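Oltine project: minutes of the monthly working meeting on example collection

Date: 2019-03-29
Place: meeting room, ground floor
Present: collection group (four), training group (three), one person from Laizer by telephone
Apologies: one from the training group
Minutes taken by the collection group

1. Minutes of the last meeting

Agreed without changes. Two actions were still open. The spare finger pads have been ordered but have not come. The note on how to name recordings has been written and is dealt with under item 4.

2. Where we are

The target for the first round is 1,000 accepted examples across all tasks. The paper task, which was started last, has 300 recorded and checked. The training group has copied these to the Stumeteo server and can read all of them.

Of the recordings checked so far, 72 were turned down. Most of these were turned down because a marker was out of view for too long at the start or the end. The others had one gripper's recording missing. The training group asked that the rejected files be kept and moved to a separate folder. Agreed.

Laizer asked whether the same person had done all of the paper task. The collection group said no, three people have taken turns at the table. Laizer would like this noted with each recording. Agreed, as a letter and not a name.

3. Paper task

The collection group went through how the task is set up at present. The operator sits at the near edge of the table with one hand-held gripper in each hand. A sheet of white paper is put near the front of the table and the rest of the top in front of the operator is kept clear. There is a view from each gripper and one from the head.

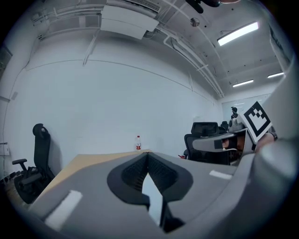
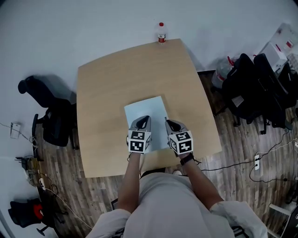
Reading time: 4 minutes

The training group said the head view is the most useful of the three for this task. Both markers can be read in most of it and the sheet does not leave the view. The gripper views are harder to use when the gripper is lifted, as they then take in the wall and the ceiling lights and very little of the table. It was asked whether such stretches should be cut out. After some discussion it was decided to leave them in, as the lifting is part of the movement and the model will meet the same views when it runs.

There was a longer discussion about the water bottle at the far edge of the table. One view was that the table should be clear of everything that is not part of the task. The other was that tables in use have things on them, and that a model trained only on a clear table may do badly elsewhere. It was agreed that small objects may stay at the far edge, but must not be moved between the start and end of a recording. Nothing else is to be put within reach of the grippers.

White paper on a light table was also raised. The training group finds the edge of the sheet hard to pick out in some recordings. The collection group will try coloured sheets for the next batch and keep white for half of it.

4. Naming and notes

The new naming note was read out. Each recording is to carry the task, the operator's letter and a running number. Left and right always mean the operator's left and right. One member pointed out that the older recordings from September use the opposite order for the two grippers. The training group will swap these by script and check a handful by eye.

Failed tries, such as a dropped sheet, are to be marked as failed and not deleted. The training group may want them later.

5. Room

The room was discussed briefly. The chairs along the sides are to be left there for now, but nobody should walk behind the table during a recording if it can be helped. If somebody does come in, the recording goes on and a line is added to the notes.

Cables and power strips on the floor should be kept against the walls. The cable from the right gripper needs enough slack to reach every part of the sheet without pulling. The collection group will look at a clip for the table edge.

The room is not free on Monday mornings until further notice.

6. Next tasks

Two tasks were put forward: putting a cap on a bottle, and folding a cloth. Laizer would prefer the cloth, as it fits better with the work at Onton. The collection group thought the cap would be quicker to set up and would show up any problems with the finger pads sooner. It was agreed to record 22 trial examples of the cap task first. The cloth will be looked at once those have been through training.

The training group asked for the start position of both grippers to be the same in every trial. Two strips of tape on the table were suggested. The collection group will try this and report on whether the tape shows in the head view.

7. Actions

Collection group: add operator letters to all paper task recordings.
Collection group: buy coloured sheets and a cable clip.
Collection group: record the cap trials with tape marks.
Collection group: chase the finger pads.
Training group: set up the folder for rejected files on Stumeteo.
Training group: correct the gripper order in the September recordings.
Laizer: send the list of cloth sizes used at Onton.

8. Any other business

The battery charger has been missing from the cupboard since last week. Whoever has it is asked to put it back.

Next meeting: same room, same time next month. Laizer hopes to attend in person.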